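# Where Do Bags Go? How Hooks and Rods Keep a Room in Order

*A reading page for young learners, prepared by the Camwood Children's Library. Text by Sum-yee Yu.*

Most people own more bags than they think. There is a bag for school, a bag for library books, a bag for the grocery store, and perhaps a bag that is used only for swimming. When bags are not being used, they need a place to stay. Many families put them on the floor of a closet, where they slide into a heap.

This page explains another way to store bags. It uses a rod, a few hooks, and a simple force that is at work everywhere on Earth.

## Gravity does part of the work

Gravity is the force that pulls things toward the ground. When you drop a pencil, gravity pulls it down. Gravity also pulls on a bag that is hanging up. The bag cannot fall, for its strap is held by a hook, and the hook is held by a rod. Each part holds up the part below it.

A cloth bag is soft. It has no bones or hard walls to keep its shape. When it hangs by its straps, the straps pull up and gravity pulls down, and the cloth between them often becomes longer and flatter. A flat bag takes up less room than a bag lying in a pile.

## The shape of a hook

Look at a capital letter S. It has one curve that opens to one side and another curve that opens to the other side. A hook shaped like an S can use its top curve to sit on a rod. The lower end is then free to hold something.

Some hooks do not stop at one lower curve. They have several small arms, called **prongs**, that spread out from the middle like the branches of a small tree. One hook of this kind can hold more than one strap.

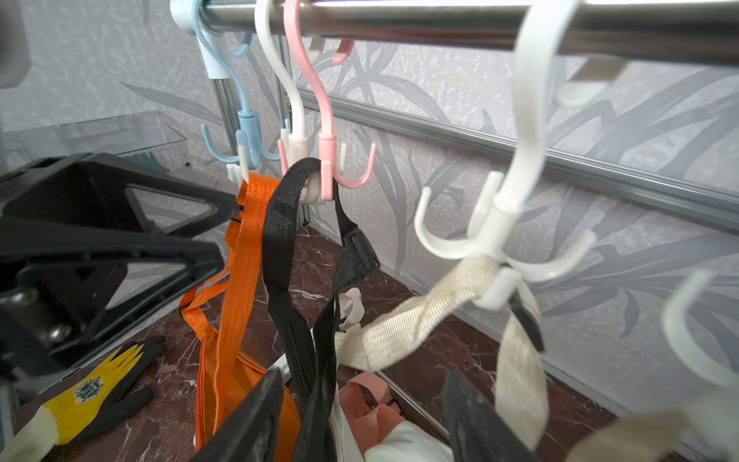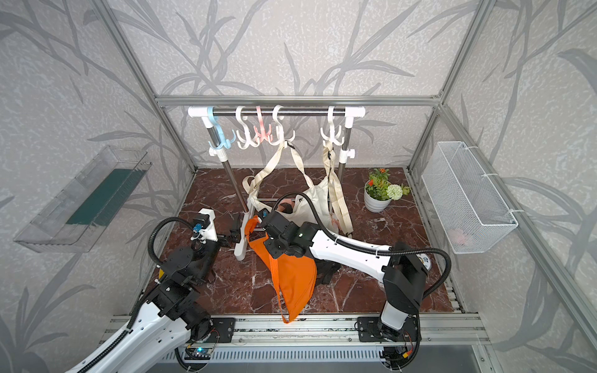 *Colored plastic hooks on a metal rod, with bag straps hanging from their prongs.*

Hooks can also be different colors, and the colors can be put to use. In a shared closet, a family might decide that blue is for one child and pink is for another. At the Camwood library, the blue hook is for bags that are ready to be borrowed. Children who cannot read yet are still able to find the right place.

## Straps and what they are made of

The strap is the part of a bag that does the hardest work. It carries the weight of everything inside. Many straps are made of **webbing**, a strong, flat band of woven threads. To weave is to pass threads over and under one another until they lock together. If you look closely at a webbing strap, you may be able to see the pattern of the threads.

Another strong cloth is **canvas**. It is thick and is often used for tote bags. A tote bag is an open bag with two handles.

Some straps have a soft, padded part. It rests on the shoulder and spreads the weight over a wider area, so that the strap does not dig in.

## How to hang a bag

1. Take everything out of the bag. Check the corners and the small pockets.
2. Shake out the crumbs and sand, outdoors if possible.
3. Hold both handles together in one hand and let the bag hang down.
4. Slide the handles over a prong. Push them toward the middle of the hook.
5. Let go slowly and watch the rod. If it bends or tips, take the bag off and ask an adult for help.

A wide tote may hang better from two hooks, with one handle on each. A long strap can be looped over a prong more than once so that it does not reach the floor.

## Keeping the rod steady

A rod that stands on its own poles must be balanced. If all the heavy bags hang at one end, that end carries most of the load. Tarek Gaber, who teaches the Saturday workshop at Camwood, asks children to hang the heaviest bag first, near the middle, and to add the lighter bags on both sides.

Never pull yourself up on a rod or swing from it. A rod made for bags is not strong enough to hold a person.

## Words to know

**Gravity:** the force that pulls things toward the ground.

**Prong:** a thin, pointed or curved arm on a hook or a fork.

**Webbing:** a strong, flat band of woven threads.

**Canvas:** a thick, sturdy cloth.

## Try it at home

With permission from an adult, choose one empty cloth bag. Lay it on a table and measure how long it is from the handles to the bottom. Next, hang it on a hook and measure it again. Write both numbers in your notebook. Then put a book inside, hang the bag up, and measure it a third time. Readers who visit the library may bring their results to the front desk, where they will be added to the wall chart until the end of August.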